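Trernard Kraft Paper Roll, Heavy Brown

Product code 3607
Width 600 mm
Sold by the roll or by the metre
In stock at Bemcombe, order in at Zamton

Trernard Heavy Brown is a plain, uncoated kraft paper for covering tables, benches and floors, and for wrapping parcels that need something stronger than ordinary brown paper. It is the heaviest of the kraft papers we keep. It comes off the roll with a slight curl, which drops out overnight if the sheet is turned curl side down and left with a few books on it.

One face is smooth and slightly shiny, the other is matt. Pencil, wax crayon and felt pen all take well on the matt side. Ink from a fountain pen will feather on either. Poster paint is fine if it isn't too wet, but a soaked sheet will cockle and won't go flat again.

Covering a table or bench

Cut the sheet a hand's width longer than you need at each end and trim it once it is down. Start from one end, smooth towards the other with a dry cloth, and tape the corners last. For a bench wider than the roll, lay two lengths side by side and overlap them slightly with the join running the long way. Squares can be marked out on top with coloured tape for board games, sorting, floor maps or pattern cutting.
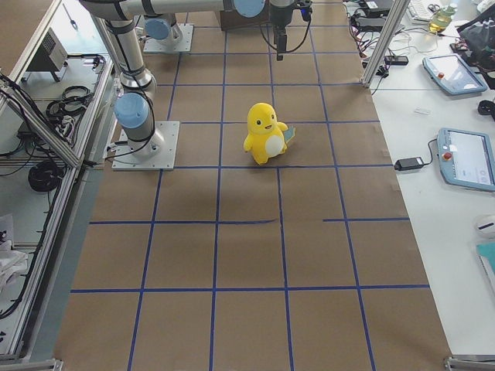 Brown paper marked out in squares with dark blue tape.

If you are marking a grid, put all the long lines down first and then the cross lines. Measure from the same edge every time. Measuring from the last line you laid lets small errors add up, and by the far end the squares will be visibly out. Press each strip down from the middle.

Which tape to use

Low-tack masking tape lifts from the smooth side without tearing if you take it off within a few days. Pull it back on itself at a low angle. Left for a month or more, any tape we have tried will bring some of the surface with it. Parcel tape is permanent from the start. We keep low-tack tape in blue, green and cream, and the blue shows up best against the brown.

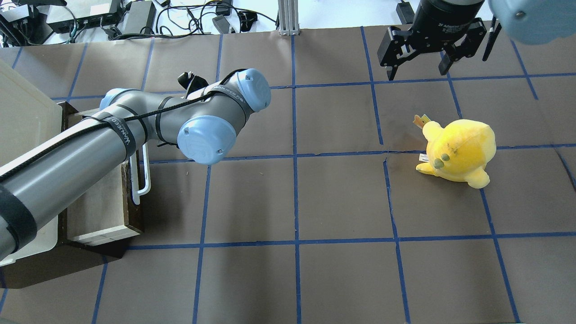
Cloth tape is a different matter. It holds well round the edge of a table and stands up to sleeves and elbows, but it will leave a residue on varnish, so use it only on the underside or on bare boards. White spirit shifts most of it. Try a patch first.

Cutting

The roll is too heavy for most counter-top dispensers. Pelupessy make a wall-mounted cutter that takes it, and we can order one in, though delivery is slow in December. Otherwise use a long steel rule and a sharp knife. Scissors are all right for short lengths but tend to wander on anything over a metre.

Storage

Stand rolls on end in a dry room, away from radiators. Paper kept in a damp shed goes limp along the outer edge — usually only the first few turns, and the rest of the roll is still usable. Strong sunlight will fade it to a paler brown within a season.

Buying by the metre

The minimum cut length is 10 metres. We roll cut lengths on to a card core and wrap them, and they can't be returned once cut unless there is a fault in the paper. Full rolls can come back within 39 days if the outer wrap hasn't been opened. Please keep the label, as the batch is printed on it and shades do vary a little from one batch to the next. If you are covering several tables that need to match, order the whole amount together and say so in the notes.

Customer comments

"Used it on the long tables for our craft days. Stronger than the last lot we had and the pens didn't go through. The curl was a nuisance on the first morning." — Mabli Phillips

Reply from the shop: thank you, we have added a note about the curl to the top of this page.

Also in this range

Trernard Kraft Medium, same width, lighter weight
Trernard White Lining, smooth both sides
Low-tack tape, blue, green or cream
Card cores, sold singly

Page last updated 29/10/2023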